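28 June 2021

Grout sealer, second coat

The kitchen floor got its second coat of sealer last night. Notes before I forget the numbers.

The product is Zasum, the water-based one, in the 1000 ml bottle. I bought it at Thakur on Renu Tiwari's advice after the solvent type from Hulanden gave me a headache in February. It goes on thin. A small foam brush works better than the applicator cap, which floods the joint and leaves a film on the tile that has to be buffed off within 10 minutes. After that it needs a white pad and a lot of patience.

Prep took longer than sealing. I scrubbed the joints with an alkaline cleaner and a nylon brush, rinsed twice, and left a fan running overnight. Sealer over damp grout turns cloudy - I did that in the hallway and ended up scraping it out.

Coverage on narrow joints was better than the label claims. The first coat used a little over half the bottle, the second much less. I waited 12 hours between coats, longer than the label asks, as the house was humid.

The test is simple. Put a drop of water on the joint and leave it. If the grout darkens, it is still absorbing. Mine darkened by the back door and nowhere else, so that stretch gets a third coat.

Santosh Yadav wrote to recommend epoxy grout instead. He is right that it needs no sealer, but I am not raking out a whole floor to get there. The bathroom can have it when I retile.

Next post will be on the door threshold, which has a gap I have been ignoring.
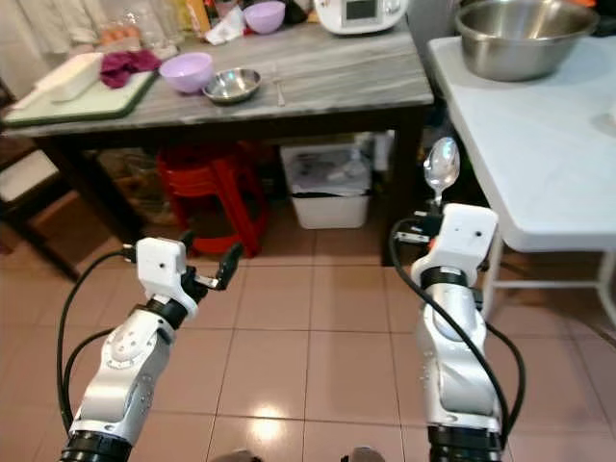 Does epoxy grout need sealing as well?

Epoxy grout is close to non-porous once cured, so a penetrating sealer has nothing to soak into and can be skipped.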